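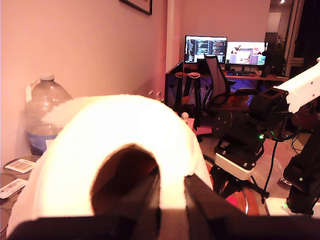
Norley Robotics Club: Household Objects Unit

Tagged: Student Projects, Robotics

The club spent September on one task, which was picking up everyday items with a two-finger gripper. Students worked in pairs and logged each attempt in a shared sheet. By the end of the unit the sheet had 1566 entries from 23 students.

The paper roll was the hardest item on the list. Squeeze too hard and the core buckles. Maja Pawlak and Marta Symonenko wrote the grip settings the club uses now.

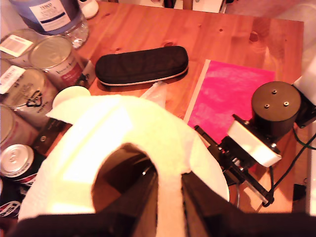
Halyna Holovko

Paper towel roll in the gripper over the pine table, with the cans off to the left. Cans come next in the unit, then the glasses case. Soft items are graded separately.

Stefaniia Tymoshchuk is keeping the object list for the next group. Anyone who wants to add an item should give her its weight and its width at the widest point. Code for the unit is in the club folder under Bilyk, and the older Udana version is still there for comparison.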